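Community rooms at Drisavlow get floor-level clean before tenants move in

3/12/21

Cleaning work has started in the ground-floor rooms of the Drisavlow building, where three local groups are due to take up space once the floors and walls have been made ready. The work is being done room by room with a vacuum and hand tools, and the first rooms on the list are the ones with the most dirt along the walls.

The building has stood mostly unused for 273 days. In that time dust and grit settled in the corners and along the baseboards, and old filler and plaster came away from the walls in several places. A walk-through in November by Ľubica Čierny, who manages the property for its owners, found that the open floor was in fair shape but that the edges were not.

"The middle of a room is quick," Čierny said. "You can push a wide broom across it and be done. It's the last two inches by the wall that take up the day."

The job went to Fetcombe, a small cleaning firm that already looks after the stairwells and the entry hall. The firm is using a canister vacuum with a hose and a narrow nozzle for the wall lines, and brooms and mops for the rest. 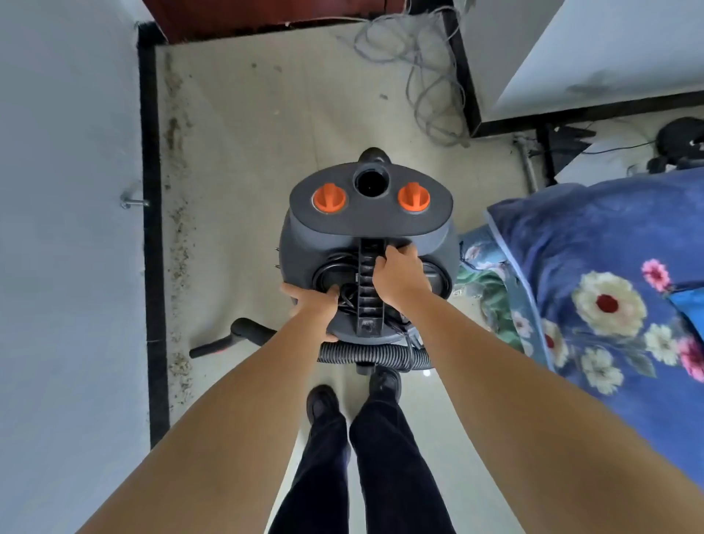
Radomír Kollár of Fetcombe said the firm had looked at bringing in a larger floor machine but decided against it for this stage. The rooms are small, the doorways are narrow, and most of the dirt is in places a wide head would not reach. A floor machine may still be used at the end for the hallway, he said.

Each room is handled in the same order. The corners are done first, then the joint where the baseboard meets the floor, then the top edge of the baseboard. The open tile is left until last so that anything knocked down from above gets picked up in the same pass. Only after that does anyone bring in water.

Kollár said the order matters most in rooms with loose grit. Mopping too early turns it into a paste that settles in the grout lines, and the paste then has to be scraped out by hand once it dries. The firm learned this in another building two winters ago and has kept to the dry-first rule since then.

The floors are pale beige tile, which shows brown dirt easily. The dark, glossy tile used as baseboard hides it better from a distance, but dust gathers on the top edge where the tile stands out a little from the wall. Čierny said that gap will be looked at again by the painters, who may fill it in the rooms where it is widest.

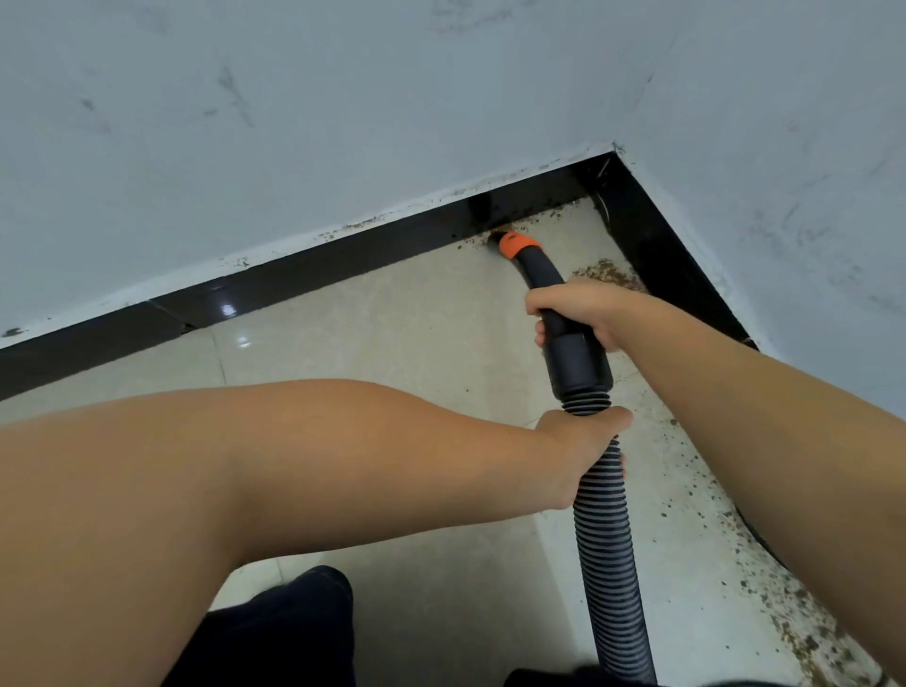 An orange nozzle tip is worked along the foot of the black baseboard, near an inside corner.

The walls will be dealt with separately. They are white and in sound condition, but there are scuffs and smudges, and the lower part picks up dirt from the floor. Zdeňka Vaněk, who is running the painting side, said her crew will wash the walls first and see what comes off before ordering paint. Some rooms may need only a touch-up near the floor. Others will get a full coat.

"We asked for the dust to be gone before we open a can," Vaněk said. "If there's grit on that top edge, it ends up in the brush, and then it ends up on the wall."

Vaněk's crew will also take down wall hardware that is no longer needed and fill the holes. Hooks that are still firm will stay where they are if the incoming group wants them. One group has already asked to keep as many as possible for coats and bags.

The cleaning budget for the ground floor is $604, which covers labor, bags, filters and the hire of one extra vacuum if it is needed. Čierny said it was a modest figure but that the rooms are not large, and the owners had agreed to pay for the painting out of a different account. The insurer, Witurance, has asked for a note confirming that the hallway is clear of hoses and cords at the end of each day - a condition that Fetcombe said it already follows.

Tenants will be shown the rooms once the paint is dry. The largest has been set aside for Ďurica, a sewing and clothing repair group that now meets in a rented basement with poor light. Its organizer, Thanasis Sarantis, said the group has 50 members on its list and has been turning people away on busy evenings for lack of table space.

Sarantis said he was pleased to hear that the corners were being taken seriously. Thread and scraps collect along the walls in any sewing room, he said, and it is easier to keep an edge clean if it starts out that way. The group plans to buy its own small vacuum and keep it in the closet by the door.

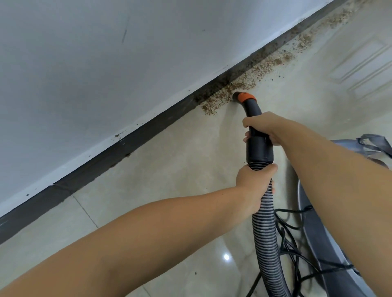
The amount of loose material has varied a good deal from one stretch of wall to the next. Kollár said the crew goes over the heavier bands more than once, first to lift the bulk of it and again to draw out what is left in the joint. Bags are checked often because fine grit cuts down the suction well before a bag looks full.

Eduard Vrabec, who lives across the street, said he was glad to see lights on in the building again. He had written to the owners in the summer to ask what was planned for it and was told that a decision was close. "I'd like to see it used," he said. "I don't much mind what for."

Residents who want to ask about the remaining space can leave a note in the mailbox at the Drisavlow front entrance, marked for Ľubica Čierny. One small room at the back has not yet been assigned. The side entrance will stay locked until the painters have finished.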